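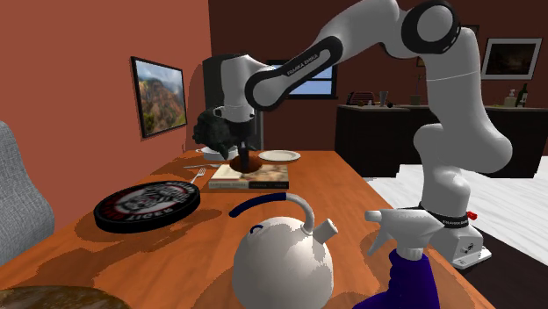

Ginevra Farina says the kitchen cell at Brenier is back in working order and that customers can book time on it again. The fault that took it down last fall was in the gripper model, she says, it has been fixed, and the results coming out of the cell can be trusted.

The first two parts seem fair. The third is going to need more than a statement.

The cell is a simulated one. There is a table with household objects on it, an arm beside the table, a gripper, and a room around them, and all of it runs on Nornent, the simulator that Brenier rents out by the hour from its office in Dursun. Customers use it to try out picking software before they spend money on hardware. For most of them the attraction is plain enough: a rendered arm doesn't need a safety fence, and a kettle knocked off a rendered table can be put back with a reset.

A rendered arm does need looking after, though, and Brenier has been slow to say so. Its price list has never had a line for upkeep. The repair notes it released on April 13, 2021 read a lot like the notes any plant keeps on a machine that has drifted out of adjustment, with settings in place of bolts.

According to those notes, the trouble began in October, when Nornent moved to a new physics engine. The cell was carried over without being set up again from scratch. The finger links on the gripper kept their old joint limits, while the contact surfaces – the invisible shapes the simulator uses to decide when two things are touching – were rebuilt automatically from the drawn parts. The two no longer agreed. When the software believed the fingers had closed on an object, there was a gap of 3 millimeters on one side.

On a bowl or a mug, a gap like that may not matter much. The object slides over until both fingers have hold of it and the run is scored as a good grasp. On something uneven and rounded it can matter a great deal, and those were the runs customers complained about. Objects tipped, spun away, or were lifted with one finger apparently doing all the work. Brenier's support desk told several of them to check their own code. At least one customer did, for most of a month, and found nothing wrong with it.

The fault was finally traced by Cikier, a small gripper maker that uses the cell to test finger shapes. Its staff loaded the cell with the drawing turned off and the contact shapes turned on, a view that Brenier's own setup guide mentions only in an appendix. With the arm parked and the gripper told to close on nothing, the mismatch was there to see.

By then, Brenier says, 2317 runs had been logged on the bad settings. They have been struck from the customer record and the hours credited. The company won't say how many of those runs had already been used to train or tune somebody's software, and it may have no way of knowing. 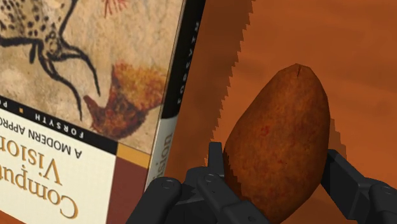 The simulated gripper at a potato-like object, with a textbook beside it. Render from the kitchen cell.

The repair itself was dull work. The joint limits were entered again by hand, one link at a time, and checked against the gripper drawings. The contact shapes on the fingers were thrown out and replaced with simpler ones. Friction was then set with a series of slow closes on a test block, stopping after each to read the forces on both sides. If the two readings didn't match, the limits were checked again before anyone touched the friction value.

That last step is worth noting. The notes show that during the winter somebody had been raising friction in small amounts to make the slipping go away. It worked, in the sense that fewer objects were dropped and the success rate went up. It also covered up the gap and made every other object in the cell stickier than it ought to be. Customers who were pleased with their numbers in January might want to take another look at them.

The household objects got some attention too. Several had contact shapes far coarser than their drawn surfaces, so that the fingers were meeting a blocky version of a thing that looked rounded on screen. Brenier has rebuilt the shapes for the items customers pick up most often and left the rest for later. It hasn't published a list of which are which. Anybody booking the cell this spring should ask for one.

The new routine is a short check every morning before the cell is opened to customers. The arm is sent to its home position and the joint readings are compared with a stored set. The gripper is opened and closed with nothing in it. Then the cell runs 50 grasps on fixed objects, from fixed starting positions, and the outcome is compared with the day before. If the check fails, the cell stays closed until someone has looked at it.

It's a sensible routine and it should have been there from the start. It is also a check of the cell against itself. If the settings are wrong today in the same way they were wrong yesterday, the comparison will pass and the light will go green. Under this routine the October fault would have been caught on the morning after the update, assuming somebody read the report. A slow error in the original setup would not be caught at all.

What would help is a comparison with a real arm and a real gripper, on real objects, done on a regular schedule with the results made public. Farina says this is planned and that the company is talking to Cikier about using its bench. She gave no date. Cikier confirmed that it had been asked and said it was waiting to hear who would pay for the time.

There is also the matter of who does the work. Brenier has three people assigned to Nornent, and all of them build new cells as well as keeping the old ones running. The next two, a stockroom and a laundry, were promised for this summer and are still being advertised. The kitchen is the oldest and the most heavily booked, and until this repair it had no named person in charge of it. It has one now, for half the week.

Farina calls the past few months a learning experience and says the cell is in better shape than it has ever been. That may be true – the notes are detailed, the changes are logged with dates and initials, and the old settings have been kept so that customers can rerun their own jobs on both versions. Few vendors in this line go that far.

Still, the settings were wrong for a whole winter, the wrong people were told to look for the cause, and a customer found it. The hourly rate has not changed. Bookings for the kitchen cell are open through the end of next month, and credits for the struck runs expire if they aren't used by then. Requests to extend them go through the support desk.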